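Home Issues Authors Search Contents Next section

4.2 The bed as a place to put things down

When we first drew up our list of household surfaces, we gave the bed very little thought. Tables, counters and shelves seemed to us the natural homes of clutter, and the bed was there mostly for the sake of completeness. The diaries kept for the Pitemach study changed our minds rather quickly. Of the 1,070 entries in which someone wrote down where a small object had been set aside, a surprising share named the bed, and many of the people who wrote them seemed a little embarrassed to say so -- one household apologized for it in three separate entries, which we found very endearing.

We think there are good everyday grounds for the habit. A bed is wide, it is soft, and it sits at a height where a hand coming down with a phone or a folded shirt meets it without much effort. It is also forgiving, so people let go of fragile things over it that they would place on a hard tabletop with some care. What it does not offer is a flat, steady ground. Wrinkles in a sheet can half hide a thin object, and a cloth dropped near one side can easily travel over the edge when the bedding is pulled. Figure 2 shows the kind of mixed surface we have in mind, with phones lying on a pale, rumpled cover and a crumpled blue cloth on the other side of the bed.
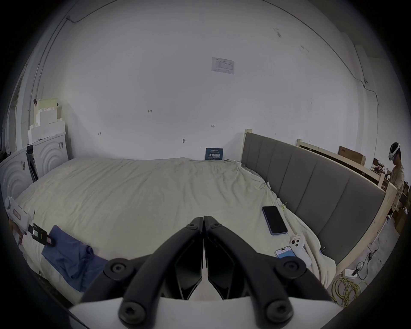
Figure 2. Small belongings on a rumpled bed cover, with binder clips along the sheet edge by the padded gray headboard.

The binder clips deserve a word of their own, for they touch on a matter that came up again and again in our talks with households. Loose bedding creeps, and people have all sorts of homely ways of dealing with it, from tucking and knotting to clipping and plain resignation. In the Flukunari homes we heard about such fixes in 13 interviews, usually as an aside while we were asking about something else entirely. We had no code for them in our first scheme and added one in October, after the second round of reading.

For the coding itself we kept to two broad groups, following the wording used in the earlier Prulico survey: things that belong to the bed, such as sheets and covers, and things that are only visiting, such as phones, handheld devices and stray cloths. Clips gave our coders some trouble, being office supplies by birth and bedding by employment, and we settled on counting them with the first group wherever they were fastened to the sheet. A blue cloth like the one in Figure 2 is harder still, and we left such items as "visiting" unless the diary told us otherwise.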